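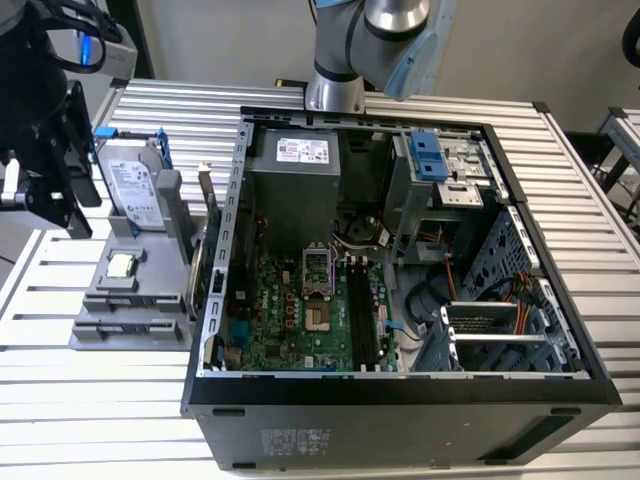

Section 5: Fitting the Memory

Welcome back! If you have come straight from Section 4, your tower is open, it is lying on its side, and you have a clear view of the board. If you skipped ahead to this section (plenty of people do, and we can't blame you), please go back and read the part about opening the case first. It is short, and it covers which screws belong to the side panel and which ones hold the power supply in place, and those are easy to mix up on the older towers.

This section walks you through adding memory to a secondhand desktop so it can run the Flono home library software comfortably. Flono is not a demanding program. It will keep a small collection of scanned letters and family photos on almost anything. But once your catalog grows past a shelf or two, the search page begins to drag, and more memory is the cheapest cure we know of. One of our own test libraries, the Flesberg collection, holds 1,124 scanned pages, and it was painfully slow on the machine we first tried it on. After a memory upgrade we could page through it as fast as we could click.

Set aside an unhurried half hour. The work itself takes 10 minutes once you have done it before, and the first time you will want to stop and look at things.

What you will need

A matched pair of memory modules of the type your board takes
A Phillips screwdriver, if your case uses screws
A grounding wrist strap, or a bare metal part of the case you can touch often
A desk lamp you can move
A saucer or jar lid for screws
The blue Pindgate record card that came with this guide

Choosing the right modules

Memory comes in several generations, and they do not mix. A module from one generation will not go into a slot made for another, because the notch along the bottom edge is in a different place. Look up your computer's model number on the maker's support site and write down three things on your Pindgate card: the generation, the speed, and the largest size each slot will accept. Take the card with you when you shop, or keep it beside you if you order online. We have sent back more wrong modules than we care to admit, nearly every time after ordering from recollection.

If your board has two slots, buy two modules of the same size. A single large one will run, but a pair lets the computer use both channels and the difference shows when Flono is building its thumbnails. Modules sold together as a kit have been tested together and are worth the extra dollar or two.

Note: Desktop modules are longer than laptop modules. The listings look very much alike, so check for the word "DIMM" and stay away from "SO-DIMM" unless your computer is one of the very small ones that calls for it.

Before you begin

Caution: Shut the computer down fully and unplug the power cord from the wall before you reach inside. Sleep mode is not off. After unplugging, press and hold the power button for five seconds to drain what is left in the supply.

Caution: Never open the power supply itself, whatever you may have read elsewhere. It can hold a charge long after the cord is out, and there is nothing in it you need for this job.

Caution: If your processor is out of its socket, keep your fingers, sleeves, and tools well away from the open contacts. They bend at the lightest touch and are very hard to straighten. Finish fitting the processor and its cooler, as described in Section 4, before you turn on the power in step 9.

Fitting the modules

1. Put on your wrist strap and clip it to bare metal on the case. If you don't have one, touch the bare metal now, and again every time you come back to the computer. Carpet and wool socks are the usual culprits, and a dry winter room makes both of them worse.

2. Move the lamp so that it shines along the slots and not straight down on them. A low light throws the small key inside each slot into shadow, and you will need to find that key in a minute.

3. Press the latches at the ends of the slots outward. Some boards have a latch at each end, and others have a latch at one end and a fixed post at the other. Both kinds are fine. If there is an old module in the slot it will pop up a little when the latches open, and you can lift it straight out by its edges.

4. Check the slots for dust. A few puffs from a rubber blower will take care of it. Please don't use a vacuum cleaner, and don't blow with your mouth, however tempting it is (we all grew up doing it to game cartridges).

5. Take the first module out of its packaging, holding it by the short edges. Try not to touch the gold contacts along the bottom. If you do, wipe them with a clean, dry, lint-free cloth and carry on.

6. Hold the module above the slot and line up its notch with the key. The notch is off center, so there is only one way around. If they don't line up, turn the module end for end. If they still don't line up, stop, and compare your module with what you wrote on your card.

7. Lower the module into the slot until it rests evenly, then press down on both ends with your thumbs. It takes more force than most people expect — firm, steady, and straight down. The latches should swing in and click. Where there is only one latch, you will hear only one click, so look at the fixed end as well and make sure it sits as low as the other.

8. Do the same with the second module. When both are in, crouch down and look across their top edges. They should be level with each other.

9. Make sure no cable is resting on the modules or near a fan, and that everything from Section 4 is back in place. Connect the monitor, keyboard, and power cord, leave the side panel off for the moment, and switch on. Keep your hands out of the case while it is running.

10. Watch the first screen. Many computers will announce that the amount of memory has changed and ask you to press a key to accept it. Press the key and let the computer carry on starting up.

The first start after a memory change can be slow. Some boards spend a minute or more testing the new modules with nothing at all on the monitor, so give it time before you worry.

If it beeps, or the screen stays dark

Switch off, unplug the cord, hold the power button in again, and press down on each module once more. A module that is not quite seated is by far the most common trouble we hear of, and it will often look perfectly fine from above.

If that doesn't help, remove one module and try starting with the other alone. Then swap them. If the computer starts with one and refuses the other in the same slot, you have a faulty module and the shop should exchange it. If neither one works, put your old memory back, if you had any, and go over the model number again.

Beep patterns differ from maker to maker. Count the beeps, write the pattern on your card, and look it up on the support site for your model.

Telling Flono about the new memory

Flono does not notice extra memory on its own. Open the Settings page, choose Performance, and click Measure Again. On the Kang edition the same button is found under Housekeeping, and it is called Recheck This Computer. Either way, Flono will suggest a new cache size. Accept the suggestion unless the computer is also used for something heavy, such as video editing, in which case pick the next size down.

The thumbnails will be rebuilt the next time the computer is idle. A large library may need the whole night, so it is a nice job to leave running after supper. You can keep cataloging while it works, although new pages may show a gray square until their turn comes.

Once you are happy that everything is running well, shut down, unplug, and refit the side panel. Keep your old modules in the packaging the new ones came in, and label it.

Continue to Section 6: Connecting Your Scanner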